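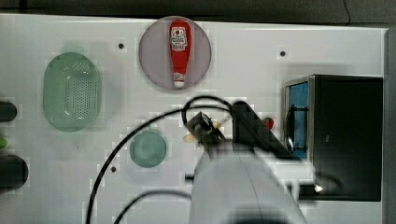 # The week the arm wouldn't let go

Hello all, and welcome to the first gallery page of the year, which has only the one picture on it because most of us had our hands full. It goes with the gripper fault that several of you have written in about, and I promised Tania Siddiqui I would get the whole story up before the weekend. So put the kettle on, it's a bit of a ramble!

**On the table (Levville bench, 2020-01-10).** Ketchup on the pink plate, green basket over on the left, and the white arm in among it all with the small yellow piece at its fingers. The little oven is the one Malsha Mondal found for us in August, and I'm still very fond of it.

**What went wrong.** The job is a simple one on paper: pick up a piece of pretend food, carry it to a dish, open the fingers, go back for the next. On Tuesday the arm did all of that apart from the opening. It went over to the dish, stopped nicely, and then set off back across the table with the piece still in its grip, as pleased as anything, and tried to pick up a second one on top of the first. Kavinda Marikar was sitting nearest and hit the stop button before it could press down any harder, for which we are all very grateful (and so is the table).

**What we found.** Our first thought was the software, and poor Ivars Adomaitis spent a whole evening reading through the log, all 756 lines of it. The open command was there every time, sent when it should have been. The trouble was further along. One of the two black cables runs up to the gripper, and when the wrist turned a long way round it pulled on the plug just enough to lose the signal. Turn the wrist back and the signal came back too, so every test we did with the arm sitting still came out perfectly well. Maddening!

**What has changed so far.** The wrist is no longer allowed to go the full 360 degrees, and the arm now waits for the gripper to report that it is open before it moves off again. If it hears nothing in 4 seconds it stops where it is and beeps at us. Anjana Thambiah has also turned the speed down to 40 per cent until the new cable turns up from Garetti, so please be patient if you have a session booked, as everything takes a good deal longer than you'll be used to.

**A word on safety.** Please, please don't reach in to take something out of the fingers while the power is on, even if the arm looks as though it has gone to sleep. A dropped signal can come back at any moment and the gripper will do whatever it was last told. Press stop, wait for the light to go out, and then help yourself.

Kavinda has the fault sheet if you'd like to add to it, and I'd be very glad to hear from anyone who saw the same thing before Christmas and thought they'd imagined it.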